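# About Sarance

We hold cables in place. That's the whole company, and you can go back to whatever you were doing.

Still with us? Fine. Sarance started in 2000 in the back half of a former carpet showroom in Rendulel, with one drill press, a phone line we shared with the tire shop and a business plan that covered both sides of an envelope. The plan was to build electrical cabinets. We built four of them and lost money on every one, but customers kept calling to ask where we'd bought the little brackets that kept the wiring off the floor of the cabinet. We hadn't bought them. We'd bent them ourselves out of offcuts, mostly in a bad mood. By the second winter the brackets were paying for the cabinets, and by spring there were no more cabinets.

There are 17 of us now. We make brackets, clips and slotted holders for labs, test benches and small workshops, and we help people lay out the cables that go in them. It's a narrow field. At weddings we say we're in hardware.

Most of what we do gets worked out on a board full of threaded holes. Lab people call it an optical breadboard. The rest of the world calls it "that heavy thing", usually while helping us move it. You screw a bracket down, run a cable through it, decide you hate it, and move the bracket over a hole or two. We have spent whole afternoons this way and billed for some of them.
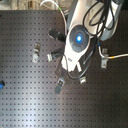 ## What we believe about brackets

Not a lot, but we believe it firmly.

A bracket should have a foot, something upright for the cable to sit against, and a screw you can reach without taking off your watch. We've tried leaving out each of these. The version with no foot was called the Londero Light and we still have most of the first batch, should you be short of things to prop a window open with.

The regular Londero did better. It's been in the catalog longer than half our staff, and it has been redrawn so often that the original drawing is mainly of interest to people who like erasers. We'll sell you one bracket. We'll also sell you a case of them, and we won't ask what you're planning, although we'd love to know.

Angle matters more than people expect. Everyone's first layout is a neat row with all the feet pointing the same way, and it looks wonderful until a cable has to turn a corner. Cables don't care for corners. They like a long lazy curve, so we turn a bracket a little here and a little there until the cable stops arguing. The finished row tends to look as if it was put in by someone leaning over a fence. We've made our peace with that, and so has our catalog photographer, mostly.

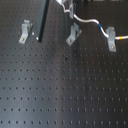 *Upright brackets on the board, each with a screw through its foot.*

## Where we are

We left the carpet showroom when the roof did. These days you'll find us in the Verhoeven building at the far end of the industrial park, Unit 5, up the ramp and past the loading door that doesn't open. The mailing address is Box 3876, Rendulel. Please use it for mail only. People have turned up at the post office looking for a tour.

The front room is the office and the sample shelves. The long room behind it is for layouts, and it's where visitors end up whether they meant to or not. Bring your own cable if you can. We keep plenty around, but yours will be stiffer or fatter or more sulky than ours, and we'd like to meet it before we promise anything.

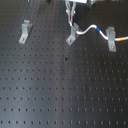 Visits are free and take as long as they take. A first session is usually a morning: you tell us what has to plug into what, we put down a few clips, you thread the thing through and tell us what's wrong with it. Bring whoever will be living with the layout afterward. Managers are welcome too, and there's a chair for them.

## Things people ask

**Do you do zip ties?** No. We have nothing against them. We keep a drawer of them at home like everybody else.

**Will it work with a braided cable?** Generally yes. Braid drags a bit in a tight slot, so ask for the wider one and go easy on the pull. Hold the cable and leave the plug alone – a plug is a handle only in the sense that a cat's tail is.
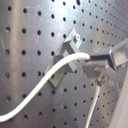

*White cable at a gray bracket. The black plug has a thin red band where the cable meets it.*

**Can I get brackets in a color?** You can get gray. We looked into blue once, and the quote is framed in the hallway.

**Do you install?** Within a day's drive of Rendulel, yes. Farther than that we'll send the brackets, a bag of screws and a drawing, plus a phone number that gets answered until 5 p.m. by someone who has made your mistake already.

**Are you hiring?** Every so often, most likely in April, when the university labs all discover their budgets at once. You'll need steady hands and some patience. Write to the box number and tell us about the worst cable you ever dealt with. A page is plenty.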